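Filed under: Kitchen & Table / Cleaning and Care

How to Clean and Re-Oil Wooden Chopsticks, Skewers and Spoons

By Radoslava Šimko

Bare wood in the kitchen dries out. It goes pale and fuzzy, it picks up the smell of onions, and after a couple of winters it starts to split at the ends. Most people throw it away at that point and buy more. You can get several more years out of it with one evening of work, most of which is waiting.

These instructions are for plain, unfinished wood. If your chopsticks or spoons have a shiny coat of lacquer or paint, skip the sanding and the oil. Wash them, dry them, and replace them when the coat starts to chip.

What you need

Fine sandpaper, 220 grit, plus 400 grit if you have it
Food-safe mineral oil
Baking soda
Two clean cotton rags
A basin or large bowl
A rack, or something open that the pieces can stand in

I use the mineral oil sold under the Dutari label because the hardware store near me carries it. Any plain mineral oil sold for cutting boards will do. Don't use olive oil or sunflower oil. They go rancid in the wood and you will taste it.

Step 1: Sort

Spread everything out on the counter and look at each piece under a good light. Throw out anything with a crack that runs along the grain, anything with black spots that go below the surface, and any chopstick with a splintered tip. Bamboo skewers sold as single use are not worth saving at all.

If you are sorting chopsticks, match up the pairs now. Roll each stick on the counter. A straight one rolls smoothly and a warped one wobbles. Warped sticks still make good plant markers.

Step 2: Wash

Fill the basin with hot water and a little dish soap. Wash each piece with the soft side of a sponge and rinse it right away. Do not leave wood soaking. It swells, and when it shrinks again the small cracks open up.

For smells, mix baking soda with enough water to make a paste, rub it in, leave it a few minutes and rinse. Garlic may take a second round. Lemon juice works on spoons but it can leave light streaks on darker woods such as walnut or cherry, so try it on the handle first.

Step 3: Dry

This is the part people rush. Wipe each piece, then let it dry for at least 12 hours, with air on all sides. Evening to morning is fine. Sticks go upright and loose, thick end down, with gaps between them. Spoons can lie across a wire rack, bowl side down. Keep them away from the stove and the radiator. In February, with the heat running all day, I move mine to the hallway — the kitchen is too dry and the thin pieces bend.

A closed jar or a tall mug is a poor choice at this stage. Water runs to the bottom and stays there, and that is where the black spots come from.

Step 4: Sand

Washing raises the grain, so even good wood will feel rough when it dries. Fold a small piece of 220 grit around the stick and pull it along the length, always with the grain. A few passes are enough. Go lightly at the tip of a chopstick or it will end up thinner than its partner. Finish with the 400 and wipe off the dust with a dry rag.

Step 5: Oil

Put a little oil on the second rag and rub it in until the wood stops looking chalky. The ends take more than the sides. Let it sit for 16 hours, then wipe off whatever is still on the surface. Very dry spoons will need 2 coats. My neighbor Mehrangiz Tabrizi warms the bottle in a bowl of hot water first so the oil runs thinner, and I have started doing the same in cold weather.

Don't pour used oil down the sink. Mineral oil won't catch fire on its own in a rag the way linseed oil can, but I still put the rags in the outside trash.

Keeping them in shape

Wash by hand after each use and dry the same day. Keep wood out of the dishwasher, even on the short cycle. Re-oil when a drop of water soaks in instead of sitting on top — for us that is every couple of months with chopsticks, less often with serving spoons.

If a spoon starts to feel tacky, there is too much oil in it. Wash it in hot soapy water, dry it overnight and leave it alone for a few weeks.

Related

Getting Rust Off a Carbon Steel Knife
The Widon Board Cream, Tried on Three Cutting Boards
Ebrahimi Rice Pot: Care and First Use
How to Fix a Loose Pan Handle
A Day at the Drindska Spoon Market

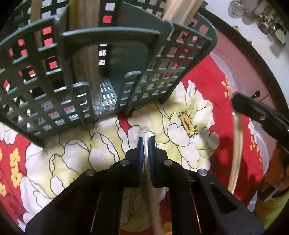
Next month I will go over cutting boards, which take the same oil but need a different approach to sanding, especially if the board has started to cup. Have a flat surface and a long straightedge ready.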